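Eltcombe Manipulation Group
Data collection meeting – minutes

Time: 2:00 p.m., small meeting room
Present: Kenna Jardine (chair), Melquiades Carrillo (minutes), four members of the simulation team, two from training
Apologies: one, from Contreras

1. Minutes of the last meeting
Accepted with one correction. Item 4 should have read "grasp pose," not "grasp point."

2. Matters arising
The storage request went through and the old Plateo runs have been moved. The shared calendar for the render machines is still not set up. Carried over.

3. Bin picking set: progress
Melquiades reported that the target for the first release stays at 3,000 accepted episodes. Each episode is one attempt to take one object out of the bin, from the start pose to release over the drop zone. The object mix is drawn at random from the Jadach library, which now has 210 models after the duplicates were taken out.

Training asked if failed attempts are being kept. They are, in a separate folder, with a reason code. Kenna wants the failures kept out of the 3,000 but available on request. Agreed.

4. Quality of episodes
A check of last month's batch turned up 12 episodes where an object passed through the bin wall at the start. All have been pulled. The cause is the drop height used when the bin is filled. One of the simulation team will lower it and let objects settle longer before the arm moves.

There was a longer discussion on long and hollow objects. The scripted grasp tends to aim for the middle of the bounding box, and on a tool with an open handle the middle may be empty space. Two options were put forward: label grasps by hand for those models, or sample from the mesh surface. Kenna prefers the second. Training would like a small hand-labeled set as well, for comparison. No decision – to be tried on a few models first.

5. Scene variety
Melquiades showed the current bin layout with the Franka arm. The group was happy with the mix of shapes. Training asked for more changes in lighting between episodes and more than one wall color, as the gray wall comes up too often. Simulation can do both but asked that the pedestal and bin stay fixed until the first release is out.
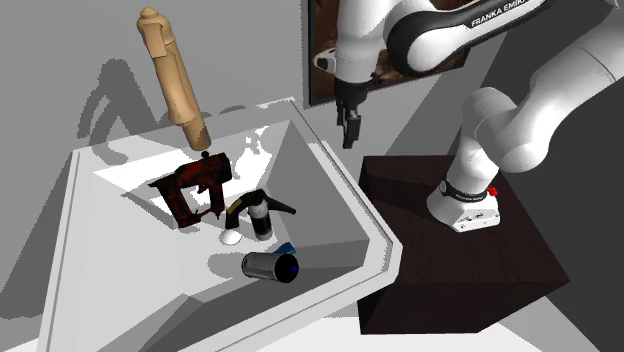

Fig. 1. Simulated bin scene, gripper empty above the rim. Power tool, bottle and can among the objects in the bin.

6. File format
Contreras sent a note asking for joint positions and gripper state in one file per episode. Agreed, starting with the next batch. Older batches will be converted by script. Camera settings will go in the same file as plain text.

7. Actions
Melquiades – share the list of reason codes for failed attempts
Simulation – new drop height and settling time; light and wall color options
Training – pick the models for the grasp trial in item 4
Kenna – reply to Contreras on file format; chase the render calendar

8. Any other business
The next batch will not start until the settling change has been tested. Next meeting in July, same room.

Meeting closed at 3:10 p.m.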